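Walking > Poles and Supports > Trekking Poles > Galtesness 2

Galtesness 2 Folding Trekking Pole (pair)

The Galtesness 2 is a folding pole for multi-day walking on mixed ground: farm tracks, stony paths, wet grass and moderate hill country. It replaces the original Galtesness, which used a twist lock on the upper section. The new version has an external lever lock and a longer grip extension. Tips and baskets from the original fit without an adapter.

Each pole has three lower sections joined by a coated internal cord, plus one adjustable upper section. To assemble, hold the grip, let the lower sections hang, and pull down on the section below the lever until the push button clicks out. Set the length on the printed scale and close the lever. The lever should need firm thumb pressure. If it closes easily, turn the adjusting screw a quarter turn clockwise and try again.

Specification

Material: aluminum alloy, anodized
Sections: 4
Length in use: 110 to 130 cm
Folded length: 38 cm
Weight per pair: 752 g with straps, without baskets
Grip: molded foam with a foam extension below
Strap: woven, padded, adjustable, marked left and right
Tip: carbide, replaceable
Supplied with: 2 trail baskets, 2 rubber tip covers, 1 storage bag
Item number: 314

Choosing a length

Stand in the shoes you will walk in, with the tip on the ground beside your foot and your elbow bent at a right angle. The forearm should be level. Most walkers between 5 ft 3 in and 6 ft 2 in will find a setting within the range. Shorten the pole by 5 cm for a long climb and lengthen it by the same amount for a long descent. On short rises it is quicker to leave the lever alone and move your hand down to the extension.

Walkers outside this range should look at the Firnholm, which comes in two fixed sizes and does not fold.

Field use

Radymyr Didenko and Ustyna Prokopenko carried two pairs on a village-to-village route in October, staying in guesthouses and walking on six days out of seven. Both pairs finished with the original tips. One lever needed adjusting on the third morning after a night in a damp porch. Prokopenko reported that the straps were stiff at first and that the foam extension got more use than she expected, mostly on field paths with frequent stiles.

Rubber covers should be fitted on paved sections. They wear faster than the tips, and a walker who covers a lot of road should carry a spare set.

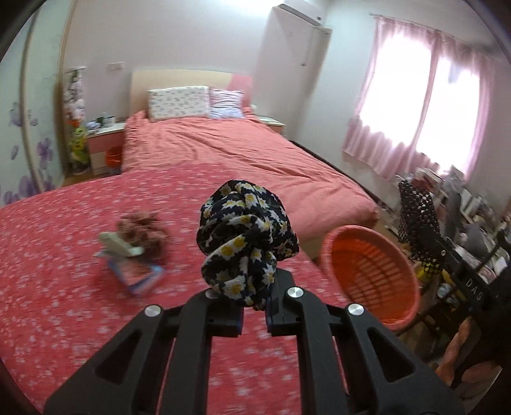

Folded poles fit in the side pocket of most packs of 30 liters and up. Pack them grip down with the tips covered. For air travel, check the carrier's rules before you leave; many do not allow poles in the cabin.

Care

Separate the upper section at the end of a wet day and wipe it with a dry cloth. Do not oil the tube or the lever. Sand in the joints can be rinsed out with clean water. Store the poles folded, with the cord slack and the levers open.

Spare parts

Kaston tip, pair
Kaston trail basket, pair
Kaston snow basket, pair (not supplied with the pole)
Replacement strap, left or right
Internal cord kit, with instructions

The cord can be changed at home with the tool in the kit. Bent sections are not repaired. They are replaced singly, and the order must state which section is needed, counting from the tip. Questions about parts for the original Galtesness go to Nazar Pylypenko in the workshop.

Last updated: October

Contact Eichhorn Walking Equipment | Copyright Eichhorn | Back to top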